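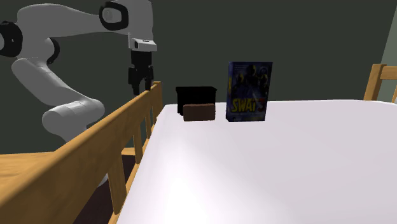
Shadows are what you get when light runs into something it can't get through. Light travels in straight lines and is very stubborn about it, so it won't bend around you to be polite. Anything solid will block it: a tabletop, a wooden railing, your little brother. The spot behind stays darker, and that dark patch is the shadow.

## Why do they stretch?

Go outside at noon in May and your shadow is a squashed little thing by your feet. Go out again near sunset and you have legs like a giraffe. You haven't grown. The sun has dropped lower, so its light hits you from the side and the dark patch reaches farther across the ground.

The town of Skarnen has a clock tower 18 yards tall. Late in the day its shadow crosses the square and lands on the bakery — which is bad news if you were sitting outside to get warm.

## Try it

You need a flashlight, a dark room and 2 hands.

1. Point the light at a wall.
2. Put a hand in between.
3. Move your hand closer to the light.

The shadow gets huge. Make a rabbit. Everyone's rabbit looks a bit like a dog, so keep practicing.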